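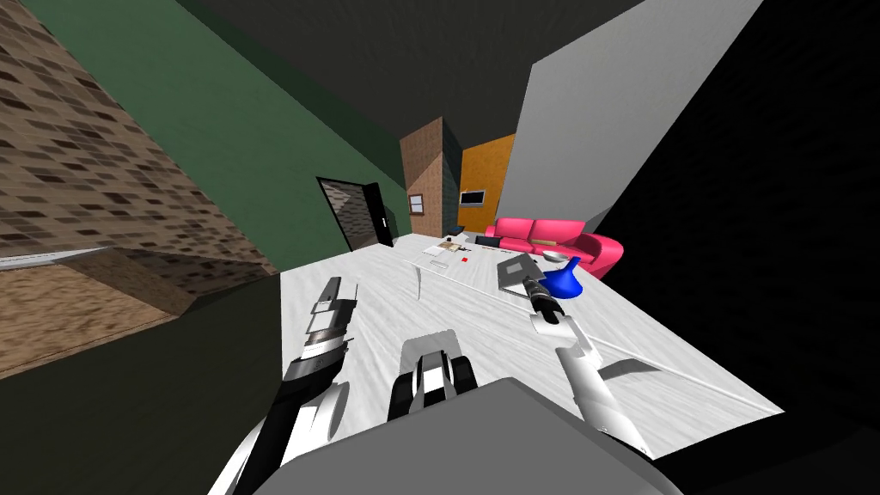 Part 3: Setting up your table for the first glue-up

I've been binding books at home for a good while now, and most of the mess I've made came from starting before the table was ready. So this part of the guide has no sewing in it at all. We'll get the Kurnstead press sitting right, mix the paste and lay things out so your hands can find them. If you haven't folded and sewn your sections yet, go back to Part 2 and come see me later!

You'll need the press, the two pressing boards that came with it, a jar of Fitine paste powder, a flat brush, a bone folder, waxed paper, scrap paper and your sewn book block.

Step 1. Pick your table. Any flat one will do, but give it a shove first. If it rocks, fold a bit of card and wedge it under the short leg. I worked on a wobbly one for a whole winter and every spine came out with a slight lean to the left (they're still on my shelf, and they still annoy me).

Step 2. Wipe the top down and let it dry all the way. Crumbs are the big enemy. A single toast crumb under a cover board will press a dimple into the cloth that you can't get out again.

Step 3. Cover the work area with scrap paper. Use more sheets than you think you need, stacked up, so you can peel off the top one when it gets pasty. Old wrapping paper is fine, plain side up. Please don't use newspaper – the ink comes off on damp book cloth and I've ruined a very nice cream cover that way.

Step 4. Take the press out of its box and stand it with the wheel facing up. Turn the wheel to the left until the top plate is as high as it goes. It'll feel stiff the first few times. Don't oil it yet, just work it up and down slowly until it loosens.

Caution: Keep your fingers on the outside of the plates whenever the wheel is moving. The plate drops faster than you'd expect once the thread wears in a little.

Step 5. Check that the plates close evenly. Put a sheet of paper at each corner of the bottom plate, bring the top plate down until it just touches, then tug each sheet. They should all drag about the same. If one slides right out, loosen the two bolts under the top plate, nudge it, and tighten again. It took me three tries on mine, so don't get discouraged.

Step 6. Mix the paste. Put 20 grams of powder in a clean jar and add 80 milliliters of cold water, a splash at a time, stirring like mad between splashes. You want it smooth before the next bit of water goes in. Once it's all in there, put the lid on and leave it alone for half an hour.

Note: My friend Lies Vermeulen uses warm water and swears it's quicker. I've tried it her way and got lumps, so I stick to cold. If you do get lumps, push the paste through an old tea strainer and carry on.

Step 7. Test it on scrap. Brush a thin coat on a piece of paper, lay a bit of book cloth on top and rub it down with the bone folder. After ten minutes, peel up a corner. If it lifts easily, the paste is too thin and wants another spoonful of powder. If it's squeezing out at the sides, you've either got it too thick or you're being generous with the brush. (It's usually the brush.)

Step 8. Cut your waxed paper. You want four sheets, each bigger than your cover on every side. Two go inside the covers and two go between the book and the pressing boards. Cut them now, while your fingers are clean, and put them somewhere you can grab them with one hand.

Step 9. Lay everything out in the order you'll pick it up. I go left to right: book block, paste, brush, cloth, folder, waxed paper, press. Swap it around if you're left-handed. The brush needs a saucer of its own, or it'll roll.

Step 10. Do one dry run. Go through the whole thing with no paste at all, right up to closing the press on the book. You'll feel silly. Do it anyway, and if you find yourself reaching across the wet spot where the paste will be, move something.

Caution: Don't leave mixed paste out overnight. It keeps for three days in the fridge with the lid on tight, and please write "paste" on the jar. Toon Geerts, who tested the first draft of this guide for me, had his on the same shelf as the custard.

If something's not right

The wheel turns but the plate doesn't move: the pin at the bottom of the screw has dropped out. Look in the foam inside the box, then push it back in with your thumb.

The plate leaves a mark on the pressing board: that's just grease from packing. Wipe both with a dry rag.

The paste smells sour: throw it out and mix fresh. It won't stick properly anymore.

Once your dry run goes smoothly, turn to Part 4 and open the jar. Have a damp cloth within reach before you do.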